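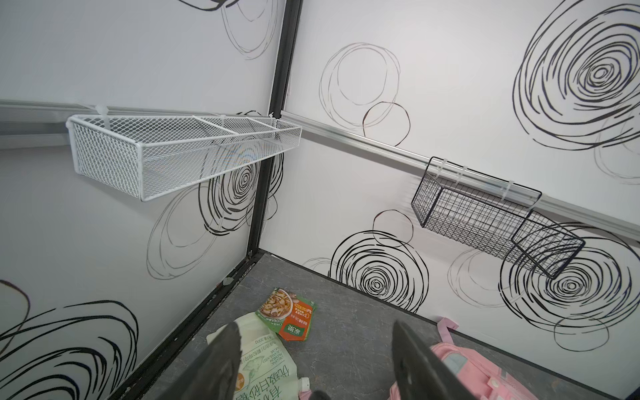
Espirales negras sobre paredes blancas, con una barra de aluminio a media altura.

Fin de curso: trucos para vaciar, lavar y guardar sin mudarse de casa

Publicado en Trucos de Drokcombe el 22 de junio de 2026

Todos los años por estas fechas entra en casa, de golpe, el contenido completo de un aula. Cuadernos a medio usar, un estuche que ya no cierra, la flauta. Mi método durante mucho tiempo consistió en meterlo todo en el armario del recibidor y empujar la puerta con la cadera. Funcionó hasta que la puerta se salió del carril. Lo que sigue es lo que hago desde entonces.

Empezar por el papel
El papel es lo que más abulta y lo que menos discute. Haga un montón para reciclar y otro para conservar, y póngale a este segundo un límite físico: una carpeta, de las de gomas, por niño y curso. Cuando no cierra, sale algo. Los cuadernos con hojas limpias se aprovechan arrancando las escritas; si son de espiral, pase luego un peine viejo por el alambre para sacar los flecos, que si no aparecerán en el sofá hasta Navidad.

Las manualidades con macarrones pegados no se guardan. Lo digo con cariño y con experiencia en gorgojos.

Las mochilas, antes de lavarlas
Vacíe todos los bolsillos, incluido ese pequeño del interior que usted no sabía que existía. Dele la vuelta sobre la bañera y sacuda. En la mía cayeron una vez virutas de lápiz, medio bocadillo con aspecto de yacimiento y una ficha de parchís que llevábamos desde febrero buscando. Después pase el aspirador por las costuras con la boquilla estrecha y retire la tarjeta con el nombre si la lleva.
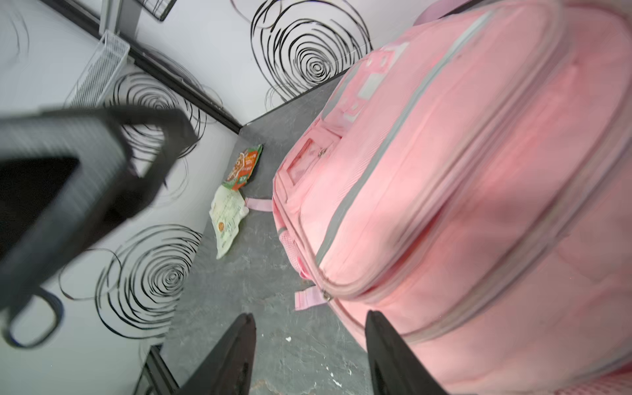 Mochila rosa con ribete gris claro y bolsillo lateral de malla.

Mire la etiqueta. Si permite lavadora, cierre las cremalleras, meta la mochila del revés en una funda de almohada y ate la boca con un cordón. Agua fría, poco detergente, nada de suavizante y un centrifugado suave; las 1000 revoluciones déjelas para las toallas. Si no lo permite, o si la etiqueta se ha borrado (lo habitual), toca a mano: barreño, agua tibia, jabón neutro y un cepillo de uñas.

– Tinta de bolígrafo: alcohol en un algodón, a toques, probando antes en una zona que no se vea. Frotar solo sirve para tener una mancha más grande.
– Grasa: una gota de lavavajillas, un cuarto de hora y aclarar.
– Chicle: al congelador con la mochila entera, si cabe. Si no cabe, un cubito dentro de una bolsa.
– Plátano: ánimo.

Séquela colgada boca abajo, abierta y a la sombra. Al sol los colores se van de vacaciones antes que usted.

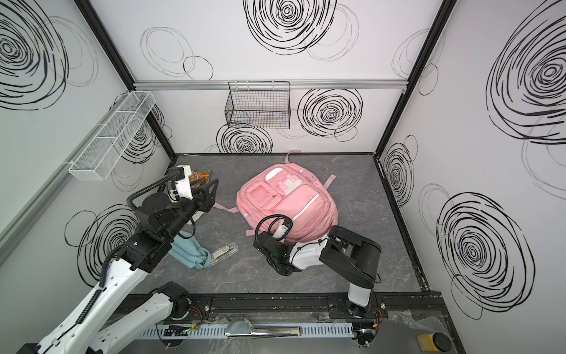 Cremalleras que se atascan
La mina de un lápiz blando, pasada por los dientes de arriba abajo, arregla más de lo que parece. En telas claras use una vela blanca o jabón seco, que la mina tizna. Si el cursor se abre por detrás al subirlo, apriételo apenas con unos alicates por los dos lados. Apenas. Yo he partido 3 y el ruido todavía me acompaña.

Dónde meter todo esto
El armario del recibidor tiene un defecto y es que es hondo. Lo que queda al fondo deja de pertenecer a la familia. Una barra a media altura para colgar lo pequeño y un par de cestos en el suelo ayudan bastante más que otra balda. Antes de taladrar, mida con las puertas cerradas y con un abrigo gordo dentro, porque el hueco que vio en mayo no es el mismo en enero.

Cuando me puse a ordenar el mío lo saqué todo al suelo, como recomiendan los libros, y lo agrupé por uso: calle, colegio, deporte y cosas que no sé qué son. Este último grupo fue el más numeroso. 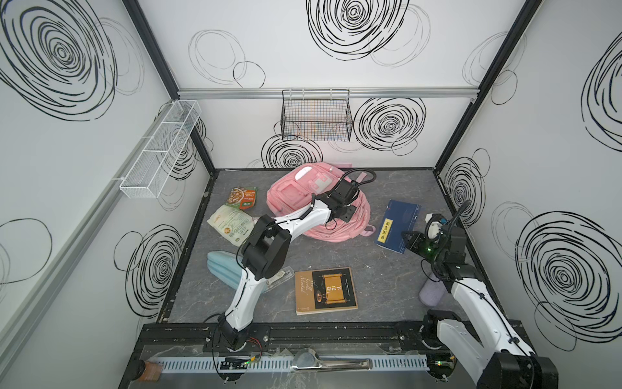
Luego viene la parte ingrata, que es decidir. Aplico una regla sencilla: si no se ha usado este curso y no se va a usar en septiembre, se regala. Los libros en buen estado, al banco de libros del colegio; los lápices cortos, a un bote en la cocina para la lista de la compra. Los rotuladores se prueban uno a uno en el reverso de una circular. Es aburridísimo, así que delegue en alguien menor de diez años.

Para lo que se guarda hasta septiembre, rellene las mochilas con papel arrugado para que no pierdan la forma, no las meta en plástico cerrado y deje dentro una bolsita de tela con bicarbonato. Los estuches, abiertos. Las botellas de agua, sin tapón, y la goma del tapón aparte, bien seca.

La flauta la puede guardar donde quiera. Nosotros la tenemos encima de la nevera, detrás de la fondue.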